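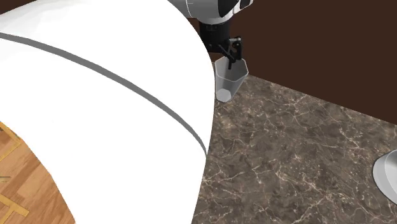
**Skalport earbuds – firmware review, April 17, 2023**

Chair: Mieke Postma

1. Minutes of the January meeting agreed.
2. Battery. Geerts measured 24 hours with the case, transparency mode on. Figure accepted for the data sheet.
3. Dropouts. 1347 reports logged, most on the left bud. Ostalen to retest with the older codec – results to Postma.
4. Wind noise. Filter change deferred to the next build.
5. Ear tips. Bollent can supply five sizes. Three approved, medium as default.

Open action: Geerts to update the pairing guide.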